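Can a robot put the groceries away yet?
January 13, 2019

"Not in your kitchen," says the engineer who runs the tabletop work at Greltau. "On our table, some of it."

Her group spent 12 weeks on picking up food and household items one at a time. Peppers took longer than she had planned - they're slick and they curve.

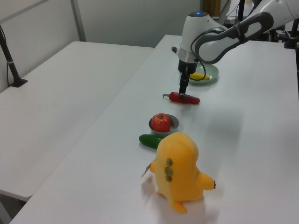 The gripper closed on a red pepper, with an apple in its bowl nearby.

She wouldn't put a date on a home version. "People ask me about dishes and laundry. I'm still on vegetables."

Cost is part of it. Ovido, a grocery chain she talks to, wants shelf work first and expects a trial in March. "A store pays for one job done all night. A family wants 764 jobs, each done twice a week."

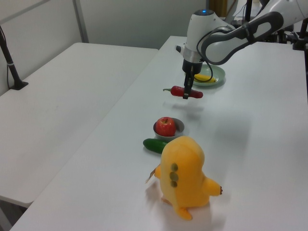
The pepper held above the tabletop.

Would she have one at home? "For lifting things out of a bag, sure. I'd still stay in the room."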